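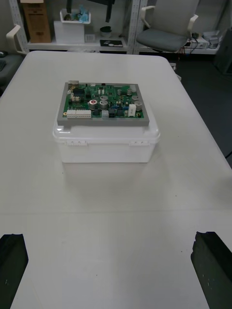

Average shot length tells you how long a film is and how often it cuts, and neither fact tells you what the cutting is for. Duygu Duman made the objection in writing after the last session, and it is a fair one. She adds that two films with the same average can feel nothing alike, and asks why the course spends a full unit on the measure. The notes below answer the second point first.

Unit 4. Shot length: measuring it and reading it

1. Definitions

A shot is a continuous run of images between two transitions. A transition may be a cut, a dissolve, a wipe or a fade. For this course a dissolve is logged at its midpoint. A fade to black followed by a fade in is logged as one transition, at the point where the screen is fully black.

Average shot length (ASL) is running time divided by number of shots. Running time excludes the opening company logos and the end crawl. Titles laid over live action are included. Title cards on plain black are excluded unless they fall between two scenes, in which case each card counts as a shot.

Median shot length (MSL) is the middle value when all shots are sorted by duration. With an even number of shots, take the mean of the two middle values.

2. Worked case

Privulness, the chamber drama screened in week two, has a measured running time of 100 minutes and 300 shots. The ASL is therefore 20 seconds. The MSL is 16 seconds. The two values sit fairly close together, as expected when a director holds to one way of shooting throughout.

Beltport also measures 100 minutes but has 400 shots, giving an ASL of 15 seconds. Its MSL is seven seconds. The gap comes from the long takes in the harbor office, which pull the average up while leaving the median almost untouched. A viewer who remembers Beltport as a slow film is remembering the office. A viewer who remembers it as a quick one is remembering the chase along the breakwater and most of the family scenes.

Duman's objection holds for the ASL taken alone. It holds less well for the ASL and MSL reported together, and hardly at all once durations are plotted in order across the film. Always hand in the plot.

3. Cutting rate and scene function

Do not treat a short shot as an exciting one. In Privulness the shortest shots occur at the dinner table, where the editor moves between two people who refuse to finish their sentences. The quarrel on the stairs is played in a single take. Ottó Simon's reading, discussed in the seminar, is that the dinner is cut quickly to deny either speaker a reaction shot of normal length. The quarrel can then run uncut, as both characters are at last saying what they mean.

Three questions to put to any passage:

Does the cut fall on a line, on a movement, or on neither?
Is the new shot a new setup or a return to one already used?
Does the sound change at the cut, before it, or after it?

The third is the one most often skipped in student papers.

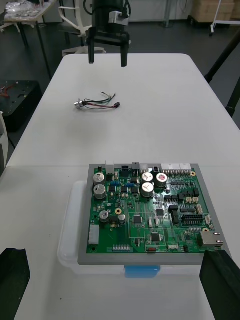 Sound that leads the picture makes a cut seem earlier than it is, and sound that trails makes it seem later. In neither case does the logged time change. Log the picture only, and put the sound offset in the notes column, in frames, with a minus sign for a lead.

4. Common errors in logging

Counting a hidden cut as no cut. If a join is masked by a dark doorway or a passing coat and you can identify it with confidence, log it and mark it H. Give the ASL both ways – with and without the H entries.

Splitting a long take where the camera settles. A pan that comes to rest and then starts again is still one shot.

Using different versions. The festival print of Beltport has a longer ending than the release version. The figures in section 2 are from the release version, and all coursework should use it.

Rounding too soon. Keep durations to one decimal place until the final table.

5. Limits of the method

Shot length says nothing about staging within the shot. A take in which four actors trade places has its own rhythm, and a table of durations will pass over it. For this reason the written analysis must include at least one shot described by its blocking, with a floor plan. Kornél Szénási's plan of the stairs quarrel is in the course folder and shows the level of detail expected.

6. For next session

Log the first reel of Kerekes. Report ASL, MSL and the plot. Pick one run of shots shorter than the median and argue, in a page or less, what the cutting does there that a single take could not.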